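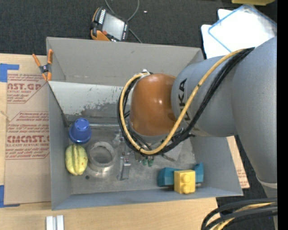

The Last Bakery on the Ikstead Road

Delia Aravena starts her dough at 2 in the morning and has the first loaves out before the school bus goes by. She bought the shop in July with her cousin, Gonzalo Marín, after the former owner moved to Malance to be near his daughter.

The town of Yuen has 310 households, and most of them used to drive 21 miles for fresh bread. Now they walk. Rye sells out first, then the plain white rolls. The seeded loaf took longer to catch on.

"People here like what they grew up with," Aravena says. "I put the seeds on half the tray and waited."

Marín does the deliveries and the books. Flour is their biggest cost, and it went up twice over the winter. They raised the price of a large loaf once, by a quarter, and put a note on the door to say so.

The oven came with the building. It runs hot on the left side, so the trays get turned halfway through. A repairman from Jornance has looked at it and wants to come back with a new thermostat in spring.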